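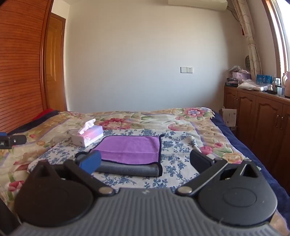
Unit 4 of the Resside housekeeping course covers the care of an occupied bedroom, meaning a room whose owner will return to it the same day. Students should begin by clearing the bed surface of anything that is not bedding. Small articles left on a quilt, such as a tissue box or a folded microfiber cloth, are moved to a side table before any layer is lifted. Bedding bunched against the headboard is then drawn out and folded separately, blankets first. A floral quilt with a central panel is laid last, with the panel centered on the mattress.

Slatted headboards collect dust between the slats and are wiped from the top down – never with the cloth used on the floor. Wall switches are wiped with a dry cloth only. Curtains are untied, shaken lightly and tied again at the same height.

Practical work takes place at the Sestudberg site in groups of four. Each student completes six rooms before assessment. Record sheets are due 9/4/21.

Reading time: 4 minutes

Comments

Does the quilt have to come off if only the blankets are untidy?

We were taught to do the curtains first at Liseck. Is either order accepted?

The record sheet has space for eight rooms. I left the last two blank.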